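Choosing a benchtop, two years on

Last updated: October

We redid the kitchen at the Dranmont house two years ago and I still get asked about the bench, so I'm putting it all in one place.

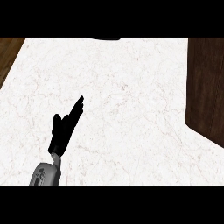

What we looked at

Laminate, timber, engineered stone and marble. The laminate quote was under $2000 fitted and I nearly took it. Ginette Marty, who did our joinery, had offcuts of the others in her shed and let me take them home for a month. I put lemon juice, beetroot and black tea on each one and left them overnight. The marble etched where the lemon had been. The timber took the beetroot and gave most of it back after a sand.

What we went with

White marble, honed, 40 mm at the front edge. I like rolling pastry on it and I'd decided I could live with marks. There are plenty now, mostly near the kettle.

Upkeep

I wipe it with warm water and a drop of dish soap. Sealer goes on twice a year and takes up to 90 minutes including the wait — do it after tea, when everyone's out of the kitchen. Vinegar sprays stay in the laundry.

What I'd change

The overhang. Ours is too shallow for stools and we end up sitting sideways. I'd also put the power point further from the sink. The tap is fine.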